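Table (furniture)

A table is a piece of furniture with a raised flat top, supported most often by legs, and used for eating, working, playing games or putting things down. It is one of the oldest kinds of furniture and is found in most homes, schools and offices. The flat part is called the top, and the frame directly under it, where there is one, is called the apron.

Name

The English word comes through Old French from the Latin tabula, which meant a board or a plank. In older English the usual word was board, and this sense remains in expressions such as "room and board". The Romans themselves called the dining table mensa, from which the Spanish mesa and the Portuguese mesa are descended.

History

Small tables were known in ancient Egypt, where they served to keep objects off the ground. Greek tables were often low, so that they could be pushed under a couch after the meal. The Romans liked tables of expensive wood and of marble, and some of them were made with a single support in the middle.

In the Middle Ages, large tables in northern Europe were usually loose boards laid on trestles. After the meal the boards were taken away and the hall could be used for other purposes. Tables with fixed legs became more common from the sixteenth century, as rich families started to eat in smaller rooms of their own. The gateleg table, with hinged leaves held up by swinging legs, spread in England in the seventeenth century and is still made.

Parts and construction

The simplest table has a top and four legs. In traditional joinery the legs are joined to the apron with mortise and tenon joints, and the top is fastened from underneath with small blocks or metal clips. A solid wood top becomes wider and narrower with the humidity of the air, and for this reason the fastening must allow it to move a little. A top which is glued firmly to its apron can split in a dry winter.

A pedestal table stands on one central column with a wide foot. It gives more room for the knees, but it tips more easily if a person leans on its edge.

Colour and surface

Dark tops hide stains, while pale ones show crumbs and marks and are therefore easy to keep under control. White is a frequent choice in workrooms and laboratories, and also in small kitchens, where a pale top makes the room seem brighter. Its weak point is glare: under a strong lamp a glossy white top can tire the eyes, and a matt finish is usually recommended for long work. 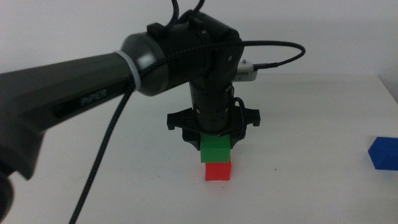
A plain white table against a light wall, with a PiPER robotic arm over it.

Wooden tops may be finished with oil, wax or varnish. Oil is easy to repair at home but must be renewed from time to time. Varnish resists water better, but when it is scratched the whole surface often has to be sanded again.

Height

The height of a table depends on its use. Dining tables and writing desks are close to each other in height, coffee tables are much lower, and tables for standing work are higher. The difference between the seat of the chair and the top is more important for comfort than the height alone. In his handbook for small workshops, the joiner Samuele Carbone advises to choose the chairs first and to cut the legs of the table afterwards. Marcelino Bragança, who taught furniture drawing in Cadbridge, took the opposite position and had his students begin with the top.

Extending and folding tables

A draw-leaf table has two extra leaves stored below the main top, which are pulled out at the ends. A drop-leaf table has hinged sides that hang down when they are not needed. Folding tables with metal legs are used in halls and markets, and can be stacked flat.

See also

Bench
Desk
Trestle table
Workbench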